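Plavonier puts two finger sets head to head on the job everyone hates: bags

Tuesday, January 20, 2026

Hello from the Plavonier test floor! I'm Rosaire Fraser, I run the gripper trials, and I was asked to write this release myself (so blame me for the brackets). Today we're publishing the full results of our November comparison between the Killus finger set and the Matos finger set, both driven by the same Skaline controller.

We've done boxes. We've done bottles. What customers kept asking for was the soft, awkward stuff, so we went for table tennis bats in zipped cases and a woven tote to put them in. Clear plastic on a polished floor is hard going for a wrist camera, with glare on the case and glare on the stone, and I wanted that in the trial from the start.
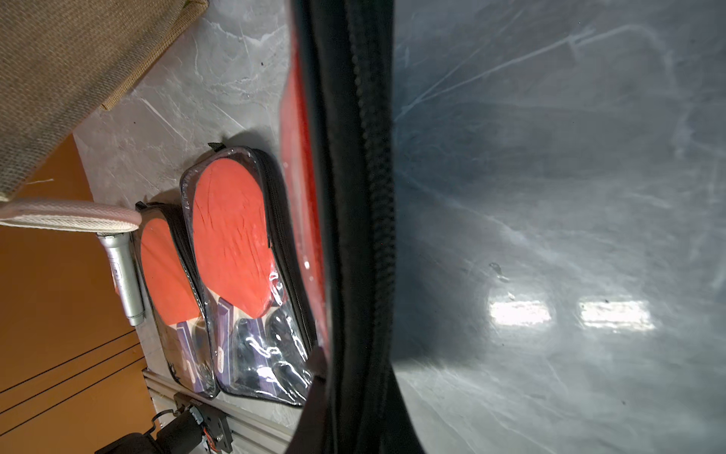

Glare is what stops our line most mornings, wrote Devon, and a trial under soft studio lamps would have told us nothing. I couldn't agree more! We left the lights as they were for both sets.

Each set made 1316 grasp attempts, same controller settings, same speed limit. Killus held on 1213 times. Matos dropped or missed 263, so it finished on 1053. That's a wider gap than I'd have bet on, and I did bet (I owe someone lunch).

Cases went in with their zips facing out, because a zip edge gives a fingertip something to catch. The tote lay on its side for part of the trial too, which is a rotten position for any gripper, with the handle flopping wherever it likes.
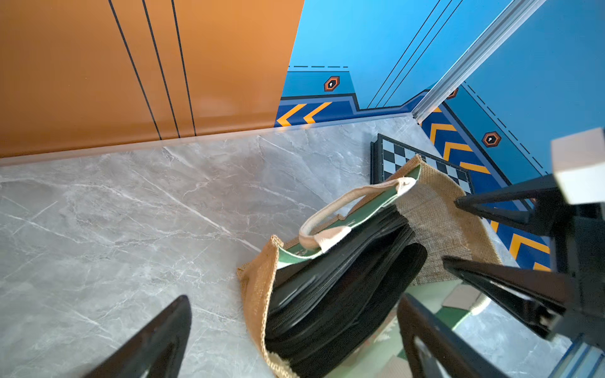

What we learned about woven bags

Coarse weave is lovely for grip and awful for depth sensing. Up close the camera gets a wall of tiny holes, and the controller has to decide where the rim is while a fingertip sits right in the way. Skaline's newest update helped both sets here, and I'd put it on before buying any new hardware.

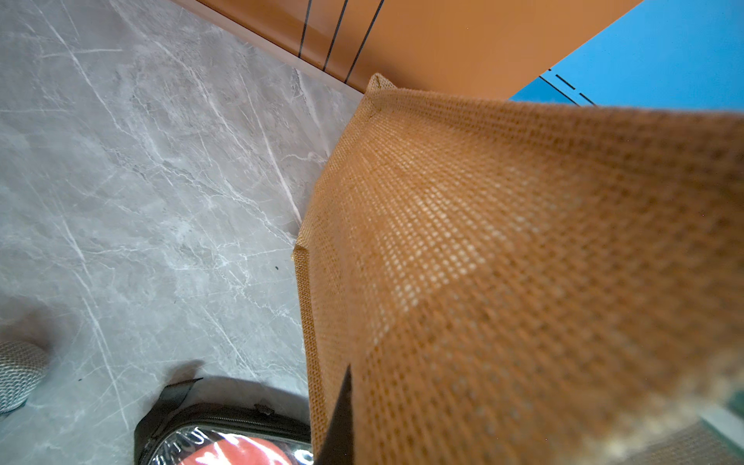
Could the slimmer tip simply be sliding under the fabric where the thicker one pushes it along? asked Priya at our preview call. I think so, yes, and we've got 42 clips of floor-level approaches going up with the results so you can argue with me properly.

Matos did have its moments, mind you. It was gentler on the cases and quicker to let go, and if your work is mostly rigid cases I'd still look at it. For bags, I'd pick Killus. 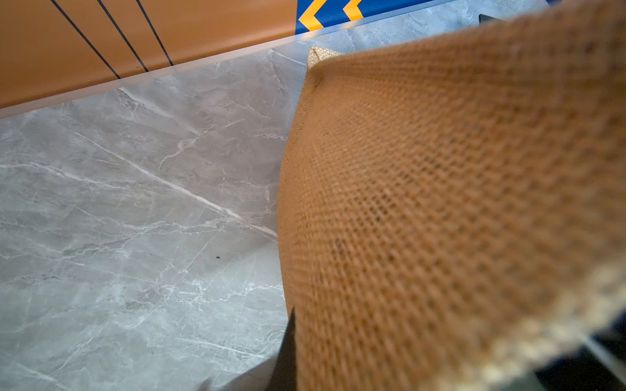

Fingertip beside the woven bag, seen from the wrist camera. Photo: Plavonier

The results, settings and clips are free to download from the Plavonier website from today. Press questions can come straight to me, Rosaire Fraser, through the press desk, and if you'd like to bring your own bag and have a go, please do ask!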